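Course Materials > Food Service Operations > Unit 4
7 min read

Unit 4 Handout: Planning a Small Beverage Station

Read this before the lab session. It covers where a coffee station goes, how much counter it needs, and how to estimate demand. Bring a calculator and your Unit 3 worksheet.

The examples use the Pokell break room plan and the Cordeiro cafe plan. Both are in the course packet.

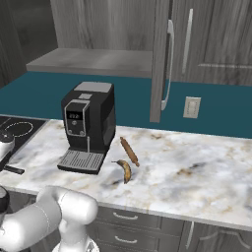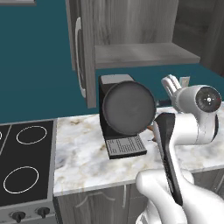

Coffee machine on a marbled countertop, both views.

1. Start with the demand

Equipment is usually bought too early. Work out how many drinks the station has to serve, and when, before looking at any catalog.

You need two numbers: total drinks over a period, and drinks in the busiest hour. The total tells you how much coffee, milk and cleaning supply to order. The busiest hour tells you what size of machine to buy.

The Pokell plan recorded 2,738 drinks in July. Of these, 2,662 were coffee drinks and the remaining 76 were tea or hot water. A separate machine for hot water would be hard to justify at that level. The plan puts a kettle on the back shelf.

The busiest hour at Pokell starts at 9 a.m. The highest count for that hour was 110 drinks. On a more typical morning it was 103. Size for the higher figure, but do not add a large margin on top of it. Students often double the peak "to be safe" and end up with a machine that sits idle and still has to be cleaned.

2. Cycle time

Cycle time is the time from one customer stepping up to the next customer stepping up. It includes picking a cup, choosing a drink, brewing, and moving away. Brewing is often less than half of it.

To find how many drinks one machine can serve in an hour, divide 3,600 seconds by the cycle time in seconds. A cycle of 60 seconds gives 60 drinks. A cycle of 45 seconds gives 80. Neither covers the Pokell peak with one machine, so the plan calls for two.

Moving sugar, lids and milk to a separate surface shortens the cycle. In the Cordeiro plan this change took the cycle from 60 seconds to 48, or 75 drinks an hour per machine, at no equipment cost.

3. Counter space

Measure the machine with every door, lid and tank open. A water tank that lifts straight up needs clearance below the wall cabinet. A tank that slides out the side needs clearance on that side. Check the manual, as the outside dimensions on the box do not include any of this.

Allow a landing space beside each machine for cups waiting and cups just filled. Use 12 inches as a working figure. If the station is self-service, put the landing space on the side people leave by, so they are not reaching across each other.

Keep the station away from the cooking line. Grease settles on the machine and gets into the grinder, and the two jobs compete for the same floor. Where a shared counter can't be avoided, show the dividing point on your drawing.

4. Water and power

Fill in the utility table on your worksheet for each machine:

Supply type (tank or plumbed)
Distance to nearest sink or line
Voltage and amperage
Circuit shared with

The last line is the one most often left blank. Two heating appliances on one circuit may trip the breaker at the busiest time of day. The Bodby site drawing in your packet has this fault. Find it and mark it in red.

Tank machines are fine for low volume. With an 8-ounce drink, a 60-ounce tank is empty after seven cups. At 103 drinks an hour across two machines, somebody is refilling constantly. Plumbed supply costs more to install and needs a filter change, which goes in the maintenance schedule.

5. Cleaning schedule

Write it as a table with the task, the time and the job title responsible. "Staff" is not a job title. Daily tasks include emptying the grounds bin, washing the drip tray and wiping the milk line. Descaling depends on water hardness, so use the test strip result from Unit 2.

For the lab

Draw a station for the Dakidik office using the floor plan on page 6 of the packet. Show the clearances, the landing space and the utility table. State your cycle time and how you got it. One page, in pencil.

Comments (3)

Is the landing space 12 inches per machine or 12 total? The Cordeiro drawing only shows one.

Per machine. Section 3 says "beside each machine." The Cordeiro drawing is an older version and I marked mine up.

I think the Bodby fault is the dishwasher circuit but there is also something odd by the back door. Did anyone else mark two?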